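Our July walk-through, in pictures

Hi all! I finally got my act together and put up the gallery from the day we laid out the Drelari room, 7/13/24. We had 6 rolls of tape and a whole lot of opinions. I'm Védís, I did most of the crawling around on the carpet, and my knees still remember it.

Yellow tape squares on the dark gray carpet, one of them taken -- black shorts, white socks, black-and-white sneakers. Green crates are on the blue shelving, and it's on casters, so moving it is easy.

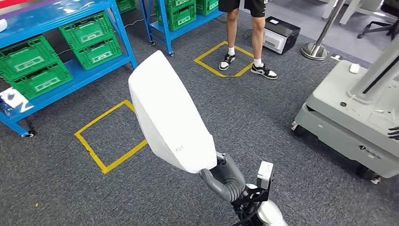 Bjarke wrote in to say he'd go with circles next time, because corners are the first thing to peel when people shuffle their feet. Hanne wants to keep the squares and just press the ends down harder.

I'm with Hanne on this one (sorry Bjarke!). Squares are so much quicker to lay, and on speckled carpet the yellow really pops. If you have a favorite tape for carpet, drop it in the comments -- I need to order more before the end of July.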